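Plonotum Shared Workroom
Furniture and surfaces check – tables and floor
Checked by: Efthymia Margaritis
Date: 26 May 2022

Mark each line OK, Watch or Fix. Write a comment for anything that isn't OK.

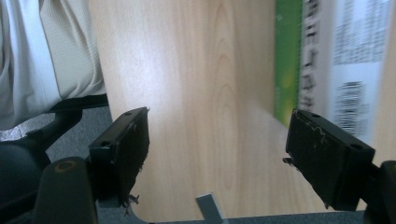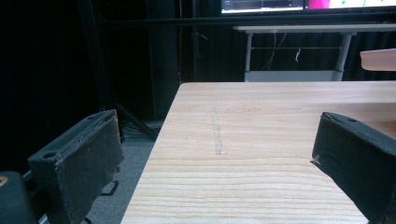

1. Tabletop, splinters and raised grain – OK
Ran a dry cloth along the grain and then across it. No snags.

2. Tabletop, marks and residue – Watch
Faint gray smudge on the pale wood. Could be pencil. Try a damp cloth first and don't sand it. If it stays after two tries, leave it alone and note it on the next sheet.

3. Table edges – OK
Straight, no chips found by hand. Corners are fine too.

4. Wobble – Fix
Slight rock when you lean on the short side. One foot pad is thinner than the others. I have asked for a pack of 20 from Skiltus. Folded cardboard is not a repair, please take it out if you find it there.

5. Leg bolts – OK
All tightened. One took a half turn.

6. Glare at seated height – Watch
The finish picks up the light. Two people have mentioned it. Pull the blind partway down for close work.

7. Floor around the table – OK
Vacuumed before the check. No loose edges, no cords across the walkway.

8. Clearance to other furniture – Fix
Needs to be 100 cm on the door side. It was 6 cm short. Moved the table over, but it creeps back – mark the leg positions with tape.

9. Cleaning supplies – OK
Zomiveck spray is in the cupboard, labeled. Use the mild one on wood.

Carried over from the last sheet: item 13, the missing chair glide. Still missing.

Next full check is in October. The smudge and the wobble get looked at before then, when the pads come in.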